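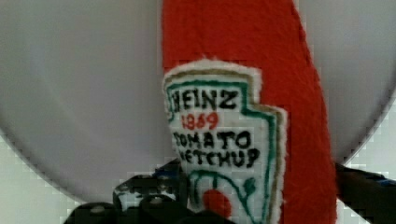 Fabric ketchup bottle, label side, with plate. See Section B.

TINALMONT NURSERY
Play Equipment Inspection Checklist
Area: Home corner (play kitchen, pretend food and tableware)
Register sheet: 532
Period: July
Inspected by: Damian Gruber
Start: 7.40 am, before opening

Key: S = satisfactory. A = satisfactory, action noted. R = removed from use. N/A = does not apply.

Inspectors are asked to write a comment against every A or R. Comments against S are optional but are helpful to the next person using the sheet.

SECTION A: THE PLAY KITCHEN UNIT

A1. Unit stands level and does not rock when pushed from the front or side. S

A2. Wall fixing secure. S
Comment: Screws checked by hand and with a driver. No movement.

A3. Oven door opens and closes without trapping fingers. A
Comment: The Jendetti oven door now drops the last part of its travel instead of lowering gently. The gap at the hinge side is still within what we allow. Replacement stay to be ordered. Staff to show children how to lower the door with a flat hand until it is fitted.

A4. Knobs and taps firmly attached. S

A5. Edges and corners free from splinters, cracks and raised paint. A
Comment: Rough patch on the underside of the worktop, left of the sink. Sanded during the inspection. Please feel along it again at the next check.

A6. Storage baskets free from broken strands. S

SECTION B: FABRIC AND FELT FOOD

B1. Seams closed along their full length, with no filling showing. S
Comment: Each piece was turned over and the seams eased apart between finger and thumb. The sandwich slices have been mended before and the mend is holding.

B2. Attached parts (labels, leaves, toppings, eyes) hold under a steady pull. A
Comment: Tested with the hand gauge at 70 newtons. The red ketchup bottle passed. Its white label, marked HEINZ and 1869, held firmly. The lettuce leaf on the burger lifted at one corner and has been put aside for sewing. It is not to go back in the basket until the pull test has been repeated.

B3. Surface free from loose fibres that could be pulled away and put in the mouth. A
Comment: The label on the ketchup bottle is fuzzy along its outer edge, with fibres standing up over the arched top and some roughness down the side. There are also small pale wisps towards the lower right of the red face. Trim with blunt-ended scissors, brush with a dry cloth and look at the bottle again. If fresh fibres have come up by the next inspection, move it to the pre-school room, where the children are over 3.

B4. Printed or sewn lettering and borders intact, with no threads long enough to form a loop. S
Comment: The name on the bottle label is bold and easy to read, and the green and brownish-gold border lines can be followed clearly. Staff may wish to know that children have been using this label in their shop game.

B5. Clean and free from odour. A
Comment: Fabric food is due for its wash. Use a net bag and the gentle programme with Flindamen liquid only. The powder kept in the laundry room leaves a residue on felt and should not be used for toys. Reshape by hand and dry flat. Nothing is to be returned to the basket damp.

B6. No item small enough to present a choking risk to the youngest children using the area. R
Comment: 2 felt peas found loose at the bottom of the basket. Removed and disposed of. The pod they came from has also been withdrawn.

SECTION C: PLATES, PANS AND UTENSILS

C1. Plates, dishes and cups free from chips, cracks and sharp edges. S
Comment: The large round pale grey plate was checked round the rim with a fingertip. No defects.

C2. Handles secure on pans and kettles. A
Comment: The Sugiyama saucepan has a slight turn in the handle. Tightened. It should be withdrawn if it works loose again — the fixing has little thread left.

C3. Utensils free from splits and bite marks. R
Comment: One wooden spoon split along the bowl. Disposed of.

C4. No real kitchen items mixed in with the play set. S
Comment: Families kindly bring in empty packets for the shop. These should be handed to a member of staff first and not placed straight on the shelf.

SECTION D: FLOOR AND SURROUNDINGS

D1. Rug flat, with non-slip backing in place. S

D2. Clear route from the home corner to the garden door. A
Comment: The dressing-up rail had been pushed across part of the route. Moved back to its floor marks.

D3. Socket behind the unit not reachable by children. S

D4. Storage at child height, with nothing heavy kept on top of the unit. S

ACTIONS CARRIED FORWARD

Order stay for oven door (A3). Office.
Sew lettuce leaf and repeat pull test (B2). Damian Gruber.
Trim label fibres on ketchup bottle and recheck (B3). Damian Gruber.
Wash all fabric food (B5). Room staff, at the end of the session.
Recheck saucepan handle (C2). Room staff, weekly.

GENERAL COMMENTS

The home corner may remain open. The felt food is handled more than anything else in the room, and it is the part of the set where wear shows first. Staff who notice a loose thread or an open seam between inspections should take the item out at once and place it in the repairs box in the office with a note of where it was found. Please do not pull or bite threads off — cut them.

Signed: D. Gruber
Sheet to be kept in the equipment folder with the previous month's copy.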